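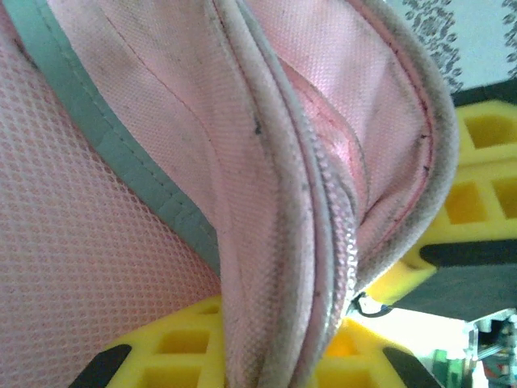
Pink bag, mesh panel and zipper, up close over the yellow foam.

Open Day at the Pisik Workshop

Posted in: Out & About | 2 min read

We had such a lovely time at the Pisik open day on Sunday, November 21, 2021, and I still owe a big thank-you to Thảo Bạch, who let our whole group (36 of us, plus coats!) crowd in to watch the robots handle bags and other soft things. I had always supposed the heavy lifting was the hard part, but Sunil Howlader told us that cloth gives him far more trouble, what with all the folding and creasing, and a coil zipper that curves like this one is a good long talk all by itself. He stayed 18 minutes past closing to answer our questions, bless him, and Nhàn Lưu kept the coffee coming the entire time. We're hoping to go back in December, so do tell Thắng Khương if you'd like a seat in the van.

Recent galleries
- An afternoon at Wimovport
- Bellis: four machines and a very long lunch
- Brumetti family day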